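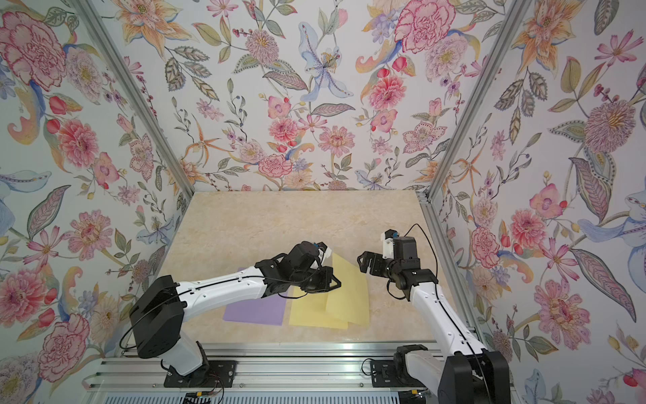 Cell 11, Andholm building: two-arm paper handling, open day demonstration.

VISITOR DEMONSTRATION SAFETY CHECKLIST
Site: Andholm
Date of inspection: Tue 30 March
Inspected by: Hollis Ferreira
Countersigned by: Chelsea Furnival, Visits and Demonstrations

This checklist is to be completed before the doors open to visitors and kept with the cell log. Any item marked Action must be closed by the person named before the arms are powered in front of an audience.

SECTION A. CELL AND MOUNTINGS

A1. Side and back panels fixed, no loose edges within reach of the arms.
Satisfactory. Floral covering inspected on all three sides.

A2. Arm mounting plates secure on the front rail.
Satisfactory. Bolts on both plates checked by hand and re-marked.

A3. Cables clear of joints through the full range of movement.
Action: H. Ferreira. The cable on the left arm forms a wide loop outside the shoulder joint. It does not foul the joint at demonstration speed, but it could be caught by a sleeve during setting up. Clip to be fitted.

A4. Exposed wiring at the front of the cell covered or out of reach.
Action: H. Ferreira. Thin red and black wires run out beneath the left mounting plate. Cover strip to be fitted before visitors are admitted to the front line.

SECTION B. DEMONSTRATION MATERIALS

B1. Only approved materials on the table.
Satisfactory. Yellow and lavender sheets only. Staples, clips and pins are not permitted.

B2. Sheets handled without risk to persons nearby.
Satisfactory, with comment. The gripper takes the yellow sheet at its edge and the sheet bends as it is raised.
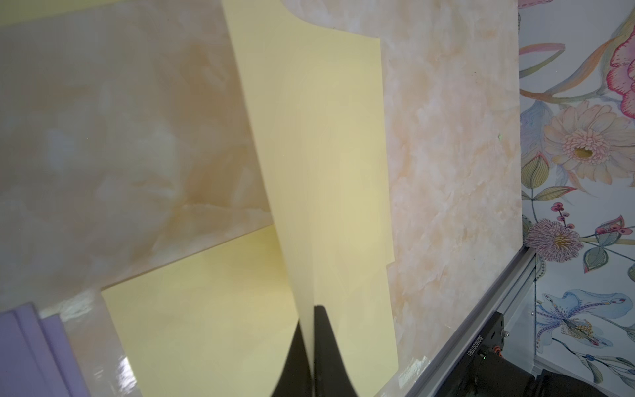 A sheet held upright in this way can hide part of the table from a person standing at the front. The operator should therefore stand to one side during the lift and keep the stop button in hand. Nobody is to reach in to straighten a sheet while the arms are powered.

B3. Spare sheets stored away from the cell.
Satisfactory. Moved to the Prudier cabinet.

SECTION C. VISITORS

C1. Floor line in place 700 mm from the front rail.
Satisfactory. The tape was renewed in February.

C2. Group size within the limit for the room.
Action: C. Furnival. The Ikedano party is listed as 39 persons and must be divided before entry.

C3. Emergency stop tested from the operator position and from the door.
Satisfactory at both positions.

C4. Exit through the Mbeki corridor unobstructed.
Satisfactory.

Outstanding at time of signing: A3, A4, C2.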